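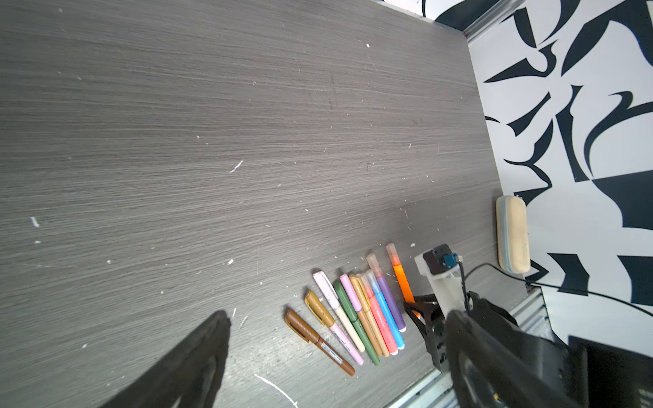
Fig. 1. Wrist camera view, marker task, before a grasp.

Week 3: picking a gripper, and where to put the camera

Right, this is the write-up of Friday's session for those of you who were at the other lab (and for those who were there but spent it arguing about cable ties, you know who you are). I've kept my notes in the order we did things, so it wanders a bit.

We had two grippers to try. The Pronby is the one with long, tapered fingers, and the Beltgate is the broad one with soft pads. I asked you all to guess beforehand which would do better on pens, and almost everyone went for the Beltgate because soft pads sound kind. Fair guess! Soft pads are lovely on a single pen with space on either side. Push them into a row, though, and they want to shove the neighbours along before they've closed on anything.

Look at Fig. 1 again with that in mind. The markers lie side by side on a slant, and the coral one and the beige one overlap slightly near their bases. If you went for the coral one, where would you put your fingers? Mhairi said up at the cap end, away from the overlap, and I'd go along with that. Toon wanted to nudge the pair apart first, then grasp. Both are fine for the homework as long as you write down why.

The orange one is the kind place to start, by the way. It sits farthest up and right, so you've only got a neighbour on one side to worry about. Start there, get your numbers, then be brave.

Now, the camera. A wrist camera gives you your own fingers in every picture, and people always grumble about that in the first week. I like it! You can see the fingertip and the target together, so a bad approach angle shows up early. What you lose is the overview, and Binta's question about adding a fixed camera overhead is a good one which we'll come back to in February.

Two things to watch when you set up. Cables: leave enough slack for a full wrist turn, then do the turn slowly by hand before you switch anything on. Lag: Rimantas had the controller waiting 300 milliseconds between picture and move, which is fine for a marker lying still and hopeless for one that's rolling.

For next time, run 75 grasps with each gripper, same markers, same slant. Note every miss and what the fingers touched first. Damián has the blank log sheets, so ask him nicely.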